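Chapter 2
What a Cookie Banner Can't Promise

Site owners like to believe that a plugin makes them lawful. Man-sik Baek checked 47 small shops in April and found trackers running before any visitor had clicked a thing. Every shop had a banner – most of them quite pretty.

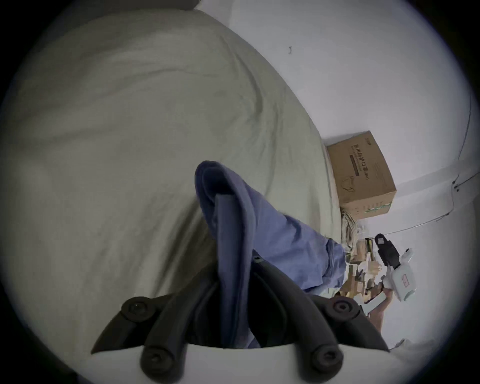 2.1 Consent Before Loading

Be wary of the word "compliant" on a plugin's sales page. Ask which scripts it blocks, and when. If the seller can't say, test it yourself with a fresh browser profile.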